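Packing Friday, pics at last

 This was the last batch of boxes for the Trolero move, 21 in all and most of them small stuff. Cables, plugs, brackets, the odds and ends that never had a drawer. Started at 2, finished way after dark. Tea went cold twice.

Pink box, bottom layer. White Wi-Fi router, power adapter right up against it, the cream-yellow bracket next to that. Red sheet with the glasses printed all over it underneath.

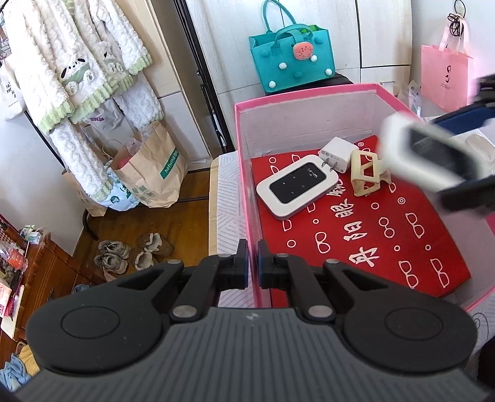

Tape the plug to the router or you'll be digging for it in 15 different boxes, was the advice that came back from the Vusen desk within the hour. Also write the network name on the lid, and dont trust anyone's memory.

Fair. Did the tape thing on the rest. Lid labels still to do, marker ran out.

Brackets: if you know which shelf the yellow ones belong to, please say. Hosseinzadeh had a set like it in the back room but those might be the older size. Not throwing any out untill someone checks.

Pink boxes go on the top of the stack, heavy ones under. More pics next week when we unpack, if I find the charger.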